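Small yogurt cups vs the big tub, is the saving real?

pantry_moth
Everybody repeats that the single-serve cups are a rip-off and the tub is the smart buy. I'm not convinced. We buy the Arnura eight-pack of cups and they all get eaten. When I bought the tub, the bottom third went watery and then into the trash. Show me the math with the trash included.

Odell_Ridge
The math is easy, you're paying for plastic and foil. Get the tub and stir the water back in. It's whey, it's fine.

pantry_moth
I know what whey is. My kids won't touch it stirred or unstirred, so "it's fine" doesn't get it eaten. Breakfast at our place is a cup each, plus whatever bread is going, and then out the door.

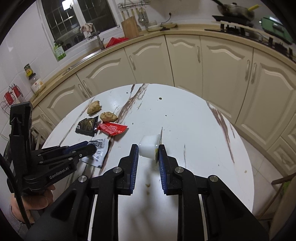

brinequeen says the cup habit is the problem and the tub would last fine if people used a clean spoon every time. She's had one open for 18 days with no trouble.

pantry_moth
18 days? I'd want to see that before I ate it. The lid on mine says to finish it within a week of opening.

Odell_Ridge
Those dates are there to cover the company. I ignore them.

tallgrass44
Not sure I'd ignore them, but I don't buy the "tub always wins" line either. I kept receipts from the Ivdale market from March to August. Cups came to 435 grams a week for us, and we finished all of it. The month we switched to tubs we bought 1035 grams a week and threw out a lot. Cheaper per gram, more money spent.

brinequeen
So buy one tub instead of two? That's a shopping problem.

tallgrass44
They only sold the Matoušek tubs in twos. But sure, my fault.

Odell_Ridge
Or make your own. A quart of milk and a spoonful of the last batch.

pantry_moth
Every thread on here ends up at make your own. Has anyone priced that with the gas and the batches that don't set?

Odell_Ridge
Mine always set.

pantry_moth
Sure they do.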